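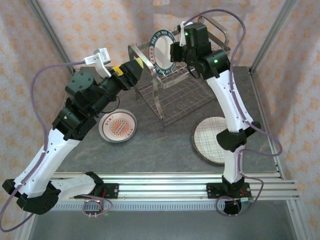
Urnurside two-arm bench: frequently asked questions

Last updated Jul 30, 2018

What is it?
A two-arm bench built in the shared workshop at Dremevcombe. Both arms bolt to one aluminum rail at the front of the work surface. The current task is loading plates into a wire dish rack.

Does each arm have its own controller?
No. One Grasent board drives both, with a separate bus per arm. Set the arm IDs before connecting the second bus. Duplicate IDs produce error 461 at startup.

Why are the cameras on the wrists?
A fixed camera loses the rim of the plate once the gripper closes in. The wrist view keeps it. Each camera sits on a small bracket and moves with the gripper, so recalibrate after any bracket screw is loosened.

How should the camera cables be routed?
Leave a free loop between bracket and base, long enough for full wrist rotation. Do not tie the cable to the elbow. We broke two connectors that way in June.

Which plates can I use?
Flat ceramic with a plain rim. Patterned plates are fine and help with checking orientation in the recordings. Deep bowls are not supported by the present fingers.

What is the backdrop for?
It screens out people walking past. Any fabric will do if it hangs flat. Retrain after changing it.

The gripper drops plates. What should I check?
Finger wear first, then the current limit. The default of 60 suits most plates. If the value reads 2496, the config file did not load; power down and copy it again.

Can I use a Diekmann rail?
Yes, but the slot spacing differs and the base mounts need new holes.

Where are the drawings?
In the workshop's shared folder, under "bench". Ask Rainer Görtz for write access. Corrections to the parts list go to him as well.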